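Chapter 4
Cutlery and the Kitchen Counter

Most homes own more cutlery than they use. A survey in Winley counted 1136 pieces in a single street, and around 500 of them had not left the drawer since June. This chapter deals with the few that come out every day – the knife, the fork and the spoon – and with where they are put down.

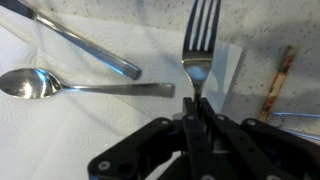

4.1 A place to lay things

A cloth or a paper towel marks out one part of the counter for clean cutlery. Cups can stand beside it. Lids and sticks should have a spot of their own, or they spread. 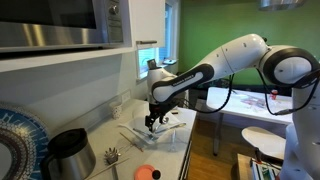
Ní Mhurchú disagrees, and would have every piece go straight back to the drawer, cloth or no cloth. Both habits are compared in Exercise 3.

4.2 The corner

Corners collect things. A toaster, a canister and a plate leaning at the back leave the front free for spoons and forks, and paper soon joins them.

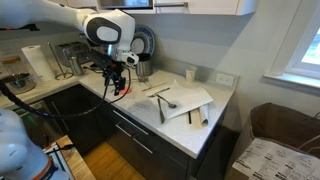

Grenar College – Department of Home Studies

Before reading on, draw your own counter and mark where the cutlery lies at breakfast time.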